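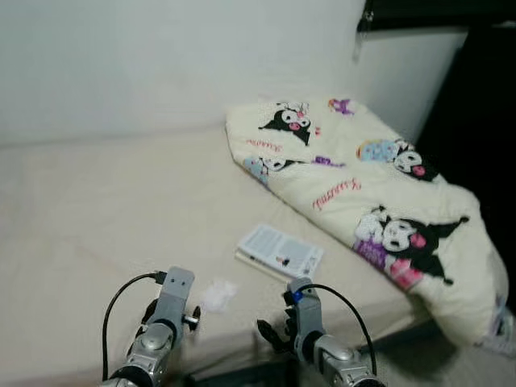

Bedroom Pickup: what I did to the perception and planning code this summer

Student project report, Maja Ostrowski
Handed in 2020-09-11

My part of the project was the software that decides what the two arms should go for next on a bed, and in what order. Mizanur Akanda had the low-level control and Irena Wieczorek looked after the calibration (and looked after me, most afternoons). Our supervisor was Jolanta Duda. We called the whole thing Gralta, which doesn't stand for anything, it was just the folder name and it stuck.

Where I started

When I joined in June the code could already find one thing on a plain table, plan a reach and close a gripper. It was really nice code for a table! Beds are another story. A sheet has creases and shadows, and the old segmentation treated any strong edge in the depth image as the side of an object. So a fold in a cream sheet came out as a long thin object, and the planner would happily send an arm to pick it up. A white tissue on the same sheet had the opposite problem and melted into the background.

I spent my first two weeks trying to fix that with thresholds. Please don't do this. Every number that got the tissue back also brought back the creases, and I have a whole notebook page of settings crossed out.

What I changed in perception

The new version fits a soft surface to the bed first, a bit like laying a stretchy grid over it, and then looks for patches that sit above the grid AND differ from it in color or texture. Each patch gets a score from both checks. A crease usually does badly on the color check and gets dropped. A crumpled tissue does badly on color too, but it has a rough little outline that creases don't have, so I added a term for that.

Printed blankets were my biggest headache. If you have a Kuromi blanket on the bed, the detector sees every black hood and white face as its own object, sitting on something cream-colored. My fix was to group patches that share the same height surface before giving out any labels. The characters have no height of their own, so they get swallowed up by the blanket, as they should. It still splits the blanket sometimes when it's folded at an angle and one layer is higher than the other. I ran out of time for that one.

An open booklet is funny too - thin, flat, and full of small gray text that the texture check loves. So it gets found easily, but the height estimate is poor, and the gripper needs the height.

Planning for two arms

The planner used to give each arm its own list and let them both go. With a narrow workspace that means a lot of waiting, and the wrist cables have to be thought about as well. I put a loose cylinder around each wrist to stand in for the cable loop, and the collision checker now treats it as part of the arm. It's crude and it rules out some reaches that would be perfectly fine, but Mizanur stopped hovering over the stop button, so I'm counting it.

Targets now go into one shared queue. The arm with the shorter path takes the next one, and the other arm holds just above the mattress edge until the shared region is free. I allowed 6 replanning attempts per target before it gets skipped and logged. The first version had no limit at all and could sit there thinking about a tissue for as long as you let it.

Tooling

I also wrote a little replay viewer so you can step through a log and see the patches, the scores and the queue next to each other. It took 8 evenings and I'd do it first if I started over. Irena found a swapped left/right transform with it on the very first log she opened, and I had been blaming my planner for that all week.

Still open

Flat paper needs a different approach, probably sliding it toward the edge of the bed before grasping. The angled fold bug is written up in the tracker with a log attached. Maja Marciniak is taking over the perception code from me (yes, two Majas, the commit history is going to be confusing) and she already has the viewer running on her laptop.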